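Bin Picking Cells at the Gastby Plant – Frequently Asked Questions

Who is this page for?
Operators, setters and shift leads in the Gastby kitting area. Questions on pay grades go to HR and are not covered.

What does the cell do?
It removes blocks from a metal bin one at a time with a robot arm and two-finger gripper. In production, each block is set down on the outfeed tray, which goes to the Trerkska line as before.

Which jobs are affected?
Manual bin emptying on the first and second shifts. 44 positions include this task. No position consists of this task alone, and no position is being removed in the current phase.

What will I do in place of bin emptying?
Tray inspection, bin changeover and fault recovery. Most people will spend more of the shift on inspection than they do now. Rotation between stations stays at 2 hours.

Do I have to learn to program the robot?
No. Operators use the start, hold and recover functions on the panel. Changes to pick positions, speed or grip force are made by setters who have completed the Tronano course.

How long is the training?
Operators: one shift, at the cell. Setters: four days, split between the classroom and the cell. Training time is paid at the normal rate, including any shift premium.

What are the common faults?
Missed pick, double pick and blocked approach. A blocked approach is usually a block lying tight against a bin wall, where the fingers have no room to close around it. Blocks that touch each other are the main cause of double picks.

Can I reach in and move a block myself?
Only after pressing hold, waiting for the steady panel signal and opening the gate. Do not reach over or around the gate. After moving the block, close the gate and press recover – the arm will go to its home position before it picks again.

Does the cell set my work rate?
The tray buffer holds enough work for inspection to run independently of the arm. If the buffer is full, the cell waits. Inspection targets are unchanged until the review in March.

How reliable is it?
During the trial the cell made over 1,000 picks, of which 51 needed an operator to step in. Faults were more frequent toward the bottom of the bin, and the last few blocks may still be finished by hand.

Is individual performance recorded?
The cell logs picks, faults and recovery times by station. Badge numbers are not stored in the log. Setter logins are stored, as they are for all Tôn equipment on site.

What about lifting?
Full bins are moved by the lift table. Empty bins may be carried by two people. The earlier limit on repeated reaching no longer applies to stations with a cell, but it remains in force at all manual stations.

Where do I report a problem?
Faults: the panel, then the shift lead. Safety concerns: stop the cell first, then use the normal reporting form. Comments on rotation or workload can be left in the box by the kitting office.

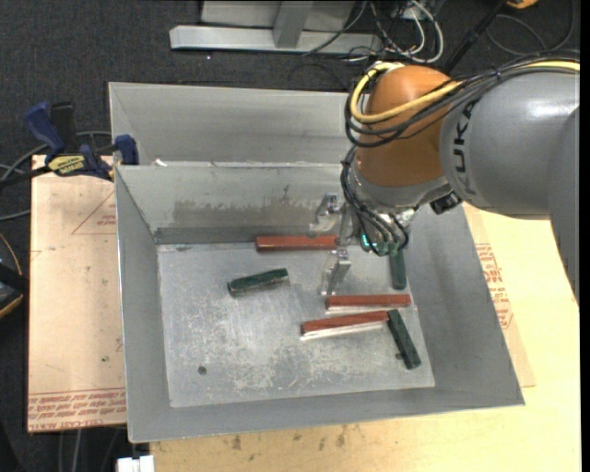 KUKA arm and two-finger gripper over a bin with red and green blocks.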